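Who Owns What Your Contractor Made?

Small Business, July 20, 2021

A small company hires a freelancer to write its website, draw its logo or build an ordering tool. The work arrives, the invoice gets paid, and everyone moves on. Years later the company wants to sell, or license the tool to a partner, and a lawyer asks for the paperwork showing who owns it. Often there isn't any.

Dumilon, a maker of kitchen scales with 38 employees, went through this in June. It had agreed to sell its label-printing software to a larger supplier, Vestergaard. The software had been written over two winters by an outside programmer. The company had his invoices and a friendly chain of emails. It did not have a signed assignment. The sale was held up for 50 days while the two sides tracked him down and settled on a fee for his signature.

Under United States law, work an employee creates as part of the job generally belongs to the employer. Contractors are treated differently. In most cases the person who wrote the code or took the photograph owns the copyright until a signed document transfers it. Paying for the work usually gives the client permission to use it, and the limits of that permission can be hard to pin down when nothing was written.

Many owners believe the words "work made for hire" settle the question. For contractors the phrase only works with certain categories of commissioned work, and a logo or a piece of software may not fit any of them. A careful agreement includes a backup sentence in which the contractor assigns all rights in the work to the client.

Patents follow their own rules. An invention starts out belonging to the people who invented it, and a company that paid for the research still needs a written assignment. Trade secrets depend on the business taking reasonable steps to keep them private, so a confidentiality clause should be signed before the first drawings are shared.

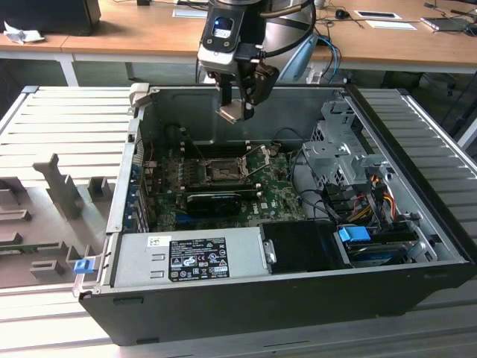
A desktop tower opened up, with the CPU socket empty.

Gikmont, a packaging design studio in Iscombe, spent $1,608 last year on a lawyer's review of its contractor files. The review covered 5 agreements. Two had no assignment language, and one assigned the rights to a company name the studio no longer used. All three were fixed with a one-page document.

Older material deserves the same look. Make a list of the things the business would miss if it lost the right to use them, then write down who made each one and where the signed agreement is kept. Start with the logo, the website and any custom software. If an agreement is missing, ask for it while the relationship is still good. A short assignment sent along with the next project is rarely a hard request.

Contractors have interests here too. A programmer may want to keep general-purpose code he brings to every client, and a designer may want to show the work in a portfolio. Both can be written into the agreement as a license or a carve-out.

State rules on contractor agreements vary, so have a local attorney read the form before you use it.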